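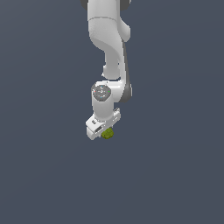

About Dratura

We collect examples for robots to learn from. Mostly picking things up, some putting things down, a bit of pouring lately. Part of it in simulation, part on real arms in the back half of our building. If your team trains policies and needs demonstrations that somebody has looked at before you pay for them, you're on the right page.

Small company. 14 people at last count, two rooms, one loading door that sticks.

How it started

Dratura began as a side job inside a packaging shop. The shop wanted an arm to sort odd-shaped produce into trays, bought the arm, had the arm sitting there. The software that came with it was fine for boxes. Not fine for anything with a lump on it. So two of us spent a winter steering it by hand, over and over, saving every run, and handed the pile to a learning group that needed data. They asked for more. Then they asked for more of a different kind. By December we had stopped sorting produce altogether and were just making examples.

The shop closed that line. We kept the room.

What we do now

Three lines of work, plus odd jobs.

Simulated grasps. An arm, a gripper, one object, a plain background, no table if you don't want a table. We randomize the object, the pose, the light, the camera. Good for bulk and for the boring middle of a training set. A person still reviews it, see below.

Teleoperated runs. An operator drives the arm with a hand controller and does the task the way a person would, slow spots and all. Joint angles, gripper opening, camera streams and the written instruction all get saved together on one clock. Getting them on one clock took us most of a year and we are still a little touchy about it.

Corrections. You send us your policy, we run it, and when it starts going wrong an operator takes over and finishes the job. The takeover moment gets marked. Customers who have tried plain demos first usually come back for these.

Odd jobs: relabeling old sets, converting between formats, throwing out duplicates. We quote those by the day.

Plukosetti

Our own set, and the reason most people have heard of us if they have. Plukosetti is single-object picks with lumpy, soft or badly balanced things. No mugs. Everybody has mugs. The objects come in 12 families, and each family has a sim half and a real half with the same names, so you can train on one and test on the other without a spreadsheet in between.

Each episode has:

the instruction, in plain words, written by a person
arm state and gripper state at every step
one or more camera views
the outcome: held, dropped, missed, or "held but wouldnt trust it"
a note field, often empty

That fourth outcome started as a joke in a review session and stayed, as it's the label customers ask about most. A grasp near the end of the fingers, an object hanging by one side. It came up off the surface so a strict checker calls it a success. Our reviewers don't have to. You can fold it into "held" or "dropped" with one setting in the loader, or train on it seperately.

Failed runs stay in. They are marked and you can filter them out, please don't ask us to delete them from the master copy.

How an example gets made

Short version, people ask on every call.

1. Task sheet. One page. What's picked up, from where, what counts as done. If the sheet goes to two pages it's two tasks.
2. Dry run. An operator tries it 10 times, nothing saved. If it's miserable to do by hand, the sheet goes back.
3. Collection. Blocks of short runs, then a break away from the controller. Tired operators make data that looks like tired operators, and models copy that very well.
4. Review. A second person watches every run at double speed and sets the outcome. Never the person who drove it.
5. Disagreements. If the operator objects, a third person decides. Quick, no meeting.
6. Packing. Checks for missing steps, clock drift, blank cameras. Then it ships.

Sim runs skip step 3 and get a sampled review instead of a full one. The sampling rate is written in the delivery notes. If your contract says full review, you get full review, it costs more.

Woo

Woo is the in-house tool that does the recording and the review screen. Began as a script. The name was what somebody typed when the first file saved properly and it never got changed. It does a few things we couldn't get elsewhere:

saves the run even if the network drops halfway
lets a reviewer scrub back and forth with the gripper opening drawn under the video
keeps the old label when a new one is set, with the reason
opens sim and real runs in the same window

Partners get Woo free for as long as they work with us. We don't sell it. Support is whoever is nearest the keyboard, so be patient in the mornings.

Tirier

Tirier is our second site, smaller, opened when we ran out of floor. Real arms only. Longer tasks happen there: unload a rack, fill a bag, put the lid on and then take it off again. Also where new operators train, two weeks on practice objects before anything they drive goes into a delivery. The good kitchen is there too. Meetings drift that way.

The people

Operators come from all over. Sewing, dental lab work, forklift, one long-time crane driver, a few straight out of school. Steady hands help but the main thing is being willing to do the same small motion many times and still notice when one of them was off. Operators are employees, paid by the hour and not by the run. We tried paying by the run, early on, for a month. The runs got fast and the data got bad.

The engineering side is small and wants to be bigger. Everybody on it does a shift on the controller every so often. Complaints about the controller dropped a lot after we started that, mostly because the controller got fixed.

Reviewers rotate in from both sides.

What we won't do

No filming of people who haven't agreed to it. Operators' faces and voices are not in the data, and the room mics are off.

No exclusive sale of Plukosetti. Custom collections, yes, those are yours.

No made-up success numbers. If your policy did poorly on our arms, the report says so, and we'll walk through the runs with you on a call.

No weapons work.

Who we work with

University labs, a couple of warehouse automation outfits, people building arms who need something to show on their own hardware. Smallest order so far was one object, one evening. The biggest ran through a whole spring and took over both rooms plus the hallway. We're fine with either. Students writing a thesis can ask for the academic slice of Plukosetti at no charge, just tell us what it's for and send the paper when its done.

Sending us objects

You can mail us the things you want picked up. Please read this part, parcels keep turning up without a name on them.

Put your project name on the outside of the box.
Send spares. Things get squeezed.
Nothing that leaks, nothing alive, nothing sharp on all sides.
Food only if you have asked first. If it's the shape you need and not the smell, we can usually model it in sim or get a rubber one.
Scans are welcome, send the mesh with the real size written down. We've had a lime the size of a car.

Objects come back at the end of the project if you pay the postage. Otherwise they join the shelf and may end up in a later set, tell us if that's a problem.

Visits

Afternoons are best, after 2. Collection blocks run in the morning and we like the room quiet. You can drive an arm if you want to, most visitors do, and most miss the first pick. Closed shoes please. Parking is around the side by the loading door, knock hard.

Jobs

Operators: always looking. No background needed, there's a paid trial day at Tirier.
Simulation: one opening. You should care about contact and friction more than about pretty renders.
Review lead: opening soon, not written up yet. Write anyway.

Getting in touch

Use the contact form. Say what gets picked up, what arm you use, how many runs you think you need and when. "Don't know yet" is OK for any of those. We answer within a couple of working days, slower when a big delivery is going out. For Woo problems use the button inside Woo, it sends us the log, which saves everybody an email.

Page gets updated when someone remembers. Prices are on the other page.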